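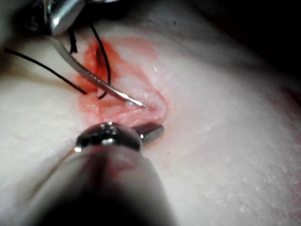

Curved needle and open incision, close up.

Foltutwood: progress report to the Tekin Games Fund
Prepared by Nurhan Bozkurt, Plurmont
16 December 2022

Dear all,

First of all, thank you for the kind note after our last report, which I read out to the whole team over lunch and which cheered everybody up no end (we had lost most of the morning to a broken build, so the timing was perfect). I'm very happy to say that this period has gone well, with one slip in the schedule that I'll come to further down.

The demo

The public demo of Foltutwood went out as planned, with the first two forest stages, the little red hatchback and the night rally. We had 657 players in the opening weekend and they drove 3857 full laps between them, far more than we had dared put in the application! People seem to love the mud. They were less fond of the co-driver, who talks over the engine on the tighter bends and has now been asked to say a good deal less. We also took in 166 bug reports through the form on the pause menu. Most were small things, such as trees that could be driven through or a lap clock that carried on ticking in the menus, and the worst of them, a freeze on the loading screen after changing tyres, was fixed in the first patch.

Stages and cars

The full game will have 14 stages. Nine are finished apart from sound, three are drivable but still rather bare, and the last two are on paper. Nevzat Karabulut has rebuilt the river crossing from scratch, after testers kept finding the same shortcut behind the sawmill, and I think it is now the best bit of road in the game. He would like me to mention that the shortcut is still there but much slower.

The handling model has had a proper going over as well. Cars now lose grip more gently on wet leaves, and steering with a keyboard is no longer the misery it was in the summer. Pad players shouldn't notice much difference.

Where we are behind

Split-screen is late. We had meant to show it to you with this report, and it does run, but the picture stutters whenever both cars reach the village of Clevov together, with all its windows and lanterns lit. We've moved one programmer over to it full time and put back the photo mode to make room. The budget is not affected, as the photo mode money simply moves across, and the revised sheet is attached with the changed lines marked in yellow.

Next steps

We plan to have every stage drivable from start to finish by April, with split-screen in the same build, so that outside testing can begin then. Music is being recorded in the new year. Before that we need a decision from you on the second payment, and on whether you would still like the fund's logo on the opening screen or would be happy with the credits. Either suits us.

If anyone from the fund would like to come and have a go on the river stage, please do, the kettle is always on and there's a spare wheel and pedals by the window.

With warm wishes from all of us at Plurmont,
Nurhan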